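Site Visit Report: Open Day at the Rurnerex Automation Center
Introductory Robotics, Group Project 2
Submitted 1/5/23

1. Purpose of the Visit

The course requires each project group to attend one public demonstration of robotic equipment and to report on it in writing. Our group attended the open day held by Rurnerex in October. The visit was chosen because our own project concerns the teaching of simple household tasks to a robot arm, and the program listed two sessions on that subject.

2. Program

Visitors were received at the front desk and divided into groups of 19. Our group was assigned to the second tour. The program consisted of a short talk, a demonstration of a packing line, a session on hand-held grippers, and a period for questions. Each session was planned for 26 minutes, although the packing line session ran over and the question period was shortened.

3. The Packing Line

The first demonstration used the Halás arm, which places small cartons into trays. The presenter ran the line at low speed first and then at its normal setting of 60 cartons per minute. One stop occurred when a carton arrived on its side. The presenter cleared it by hand and restarted the line from the control panel — a step that took longer than the fault itself. We noted that the arm did not attempt to correct the carton. It had been set up for one position only.

4. Hand-Held Grippers

The second demonstration was closer to our project. An operator holds one gripper in each hand and carries out a task directly, with no robot arm present. The motion of the grippers is recorded and later used to train a robot. Printed marker patterns on a cube mounted behind the jaws allow the position of each gripper to be followed through the recording.

According to the staff, the collection used for the current version of their software, Osemeo, contains 3,716 recorded tasks. Most of these concern objects on a table. Staff explained that recordings are reviewed before use and that a recording is set aside if a marker cube is hidden for too long.

Members of our group were permitted to try the grippers. The jaws were easy to open and close, but judging distance was harder than expected, and glass objects were the most difficult to approach with confidence.

5. Relation to Our Project

Our project plan called for guiding the arm with a joystick. After the visit we compared this method with the hand-held method and decided to keep the joystick for the first stage, as the parts are already in the laboratory. We have added a second stage in which a simple gripper with printed markers will be tested on the Flonoswood practice table. The revised schedule is given in Appendix B.

6. Operator at Work

The operator stands close to a round table and holds one white gripper over the top, near a vase of yellow and orange flowers. The second gripper, of the same design, is held just past the edge of the table.
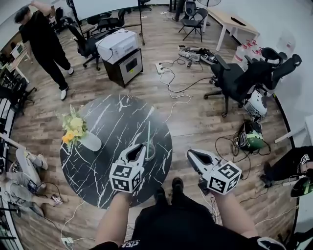
Does an operator need programming experience to record a task with hand-held grippers?

Staff at the open day stated that none is required. New operators are given a short practice period with the grippers, and the programming is done afterward by a separate team.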